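29/04/2025

Cold in the hall again. The radiator under the window makes the noise of a heated room and leaves it at that. I kept my coat on till lunch and then lost my pen down the lining, so the first half of today's notes are in green felt tip, which the lab book will have to live with.

Two of us in for the robotics project, the rest at the resit. We are down as Group 6 on the door and as Group 7 on the mark sheet, and I have stopped writing to people about it. The module is called Handling and Harvest. The harvest comes from the shop on the corner and the handling is what we get marked on. Our entry for the Rarkimley student day is called Cavex, a name chosen by a vote I was ill for.

The morning went on the grip file. Somebody had saved over the good one with last week's bad one, under the good one's name, and I spent an hour admiring my own old mistakes before I worked out whose they were. Mine, mainly. I have now named the right one "cavex grip USE THIS", next to "cavex grip use this one" and "cavex grip final", so that's all cleared up.

Then bread and soup from the machine, described on the button as tomato.

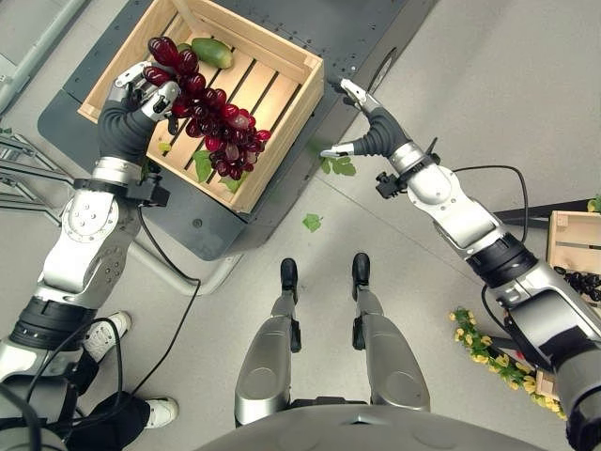 I have been thinking all afternoon about stems. When we wrote the plan last August we said "pick up fruit" as if fruit were one thing, and we practised on oranges, which are basically balls with a good reputation. You can be quite rude to an orange. Grapes are a bag of small complaints held together by a twig, and if you close a hand on the middle of them you get juice and a talking-to. So the left hand goes for the stem now, and the bunch hangs down across the crate with all its weight somewhere below the fingers. The right hand has nothing to do in this part and waits beside the crate, open, like an uncle at a wedding who has been told not to help. I want to give it a job. Steadying the crate would do. My partner says one hand at a time until the marks are in, and my partner has read the mark scheme more recently than I have.

The long green fruit is still on the list for later. It is smooth all over and has no handle, and I don't like its attitude.

Wrote up the stem business for the report after that. The method section has a limit of 498 words, a number nobody on the staff will own up to choosing. I had used most of them before I got to the fingers. Took out a paragraph on why leaves matter (they confuse the part of the program that looks for green things) and put it back in as a caption, since captions don't count. I expect to be found out.

Message from the Grernonico lot, who are entering the same day with a thing that folds towels. They want to know if they can have our table slot. They can't. They also want to know if we have any spare cable ties, and I gave them a handful, because I am weak and they were polite.

The Lauritsen form is still not signed. It has to be in before they will let us plug anything in at the venue, and it asks for the "weight of exhibit including produce". I put the produce down separately and wrote "varies, we get hungry".

Home by six. Hands smell of grape and felt tip. Must buy a pen, and ring the venue about how wide their doors are. Grip speed down a notch first thing tomorrow, before anyone else touches the file.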